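Re: [tablecloths] Printed medallion cloths, worth it or not?

On Sunday, Patricio Paredes wrote:

> Hi all,
>
> I'm replacing the cloth on our dining table and keep going back and forth. My sister swears by the printed ones with a big design in the middle and a border all the way around. I've only ever bought plain. Two worries: does the middle design disappear once you put things on it, and how fussy is it to get the thing straight? I measured the Prastlow one against our table and it would be fine for size, but I can't tell from the listing how it looks in a room where people live.
>
> Also, does anyone have an opinion on Drimau? They're cheaper.
>
> Patricio

Patricio, yes, yes, get the printed one! I've had mine since last October and I still get a little kick out of it when I walk in with the coffee. I was a plain-cloth person for years too (cream, always cream, and every drip showed), so I know exactly where you are.

To your first question: no, the middle doesn't disappear. Mine has a tan and brown oval with scrolly edges, and inside it a deep red-pink carnation with a paler one beside it, plus thin stems and tiny pink buds. You'd think a few cups would swallow that up. They don't! I took this on an ordinary messy day with paper cups all over one side, and the carnations are still the first thing I look at.
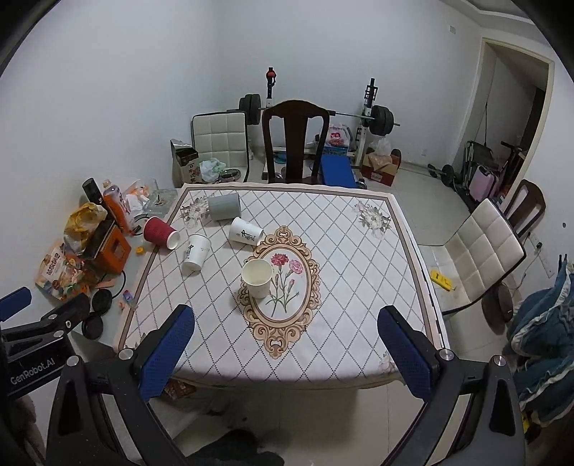 *The cloth with cups on it.*

What sold me, though, was the background. It's white, but there's a lattice of small dark dots making diamonds across it, and that does so much work. Crumbs just don't jump out at you the way they do on plain. There are flower prints out toward the corners as well, and the two far ones are grey and cream, so they stay quiet and let the middle have its moment. Our walls are white and I was afraid the whole room would go pale, but the taupe stripe near the edge gives it a nice firm outline.

Now, straightening. Okay, it IS a bit fussy the first time. I do it like this:

- Fold the cloth in half the long way and lay the fold down the middle of the table.
- Open it out and check the stripe against the table edge, short ends first.
- Only then look at the oval. If the stripe is even, the oval will be close enough.

I started out doing it the other way, oval first, and went in circles (literally, around the table) until dinner was late. Use the stripe!

I can't help with Drimau, I've never had one in my hands. Mine came from the Bermúdez shop, from the folded pile at the back, and the label is long gone, so don't ask me for a model name. Nerea Segura posted here a while ago about the Gromirance cloths and she had hers through a lot of washes, so maybe she'll chime in on how the colors hold. Nerea, are you reading?

One more thing, and then I'll let everyone get on with their day. If you use a centerpiece, try going without it for a week. I had a big fruit bowl that I thought was non-negotiable, and it sat right on top of the flowers. It's on the kitchen counter now and I like both of them better.

Tell us which one you pick, and send a picture once it's on the table!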